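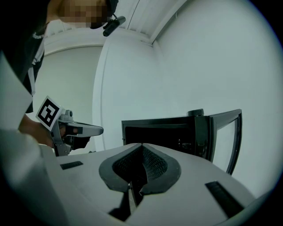
The slow way to Stotorport

Friday, October 25, 2024

Seven hours. That's the crossing from Skenorwood if the wind behaves, and it mostly doesn't. The coast road gets you there in less than half the time and you can stop for gas and a sandwich whenever you like. People still take the boat. I wanted to know why so I bought a ticket, packed badly and got to the dock with a wet left shoe.

There has been a boat on this route since 1829. Sail first, then steam, then a string of diesel tubs that all seem to have been painted the same tired green. The current one is the Drevness. Smaller than I expected. Car deck below, two lounges above, a cafeteria with a steel counter and a soup that changes color but not flavor. The timetable is taped to the window of the ticket office, and someone has crossed out the Sunday sailing in ballpoint.

Boarding takes 30 minutes and has no system to it. Trucks first, unless a truck is late. Then cars, then bikes, then the rest of us with our bags, up a ramp that flexes under your feet. Regulars know to turn left at the top of the stairs. Left is the quiet lounge, the one with the long seats you can lie down on. I turned right. Right is where the card games are, and the school groups, and a TV fixed to a channel with no sound.

Somewhere in the second hour you stop checking your phone. There's no signal past the lighthouse anyway. A woman across the aisle had already taken off her boots and gone to sleep under a raincoat. Two boys were building something out of creamer cups. I read the same page of my book four times and then put it away.

What people eat

Everyone brings food. This was the big surprise for me. I had figured on the cafeteria, and the cafeteria does fine with coffee, but the real eating happens out of bags. Boiled eggs in foil. Cold chicken. A whole cucumber, eaten like a banana. The cardamom buns come from Sjöberg, the bakery on the Skenorwood side that opens early on sailing days, and by the time I got there they were down to the seedy rye. Get there before the first truck rolls on. I mean it.

The drinks are their own subject. Thermoses, obviously. Beyond that, soda, and a lot more of it than you'd see on land. I think it's the sugar, and the fizz, which settles a stomach better than any pill I tried on this trip (I tried two). Ginger ale has its fans. Cola too. But orange is what I kept going back to, partly because it tastes like being nine years old in the back seat of a car on the way to somewhere. You want it cold and you want it in a can, small sips, and a proper place to set it down when the floor starts to lean. A Mirinda sitting snug in a cup holder is a very calming thing to look at when the horizon won't hold still.

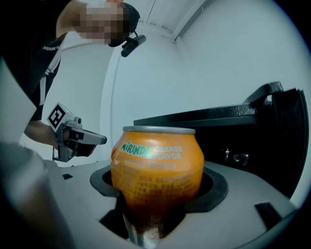
The rough bit

It comes in hour five, where the shelter of the islands runs out. You feel it in your knees first. The card players pick up there money and keep dealing. The cafeteria closes its shutter without any announcment and the crew go around latching things. I was told to look at the horizon, then told to shut my eyes, then told to go stand outside. Outside worked. Cold, loud, spray in the teeth, but it worked.

On the back deck I got talking to a retired couple. They'd made the crossing nearly 70 times between them and had never once driven it. Too boring, they said. On the road you only arrive. Then they offered me an egg.

If you're going

Tickets from the dock office, cash or card, foot passengers don't need to book outside the summer. In January the boat goes in for its overhaul and a smaller one takes over, no cars, so check first. Bring layers. Bring a pillow if you have any pride left to lose. Turn left at the top of the stairs.

The bus into Stotorport meets the boat, or it's a flat walk past the fish sheds. I walked. Legs still moving to the swell, shoe dry at last, and the bakery there was shut.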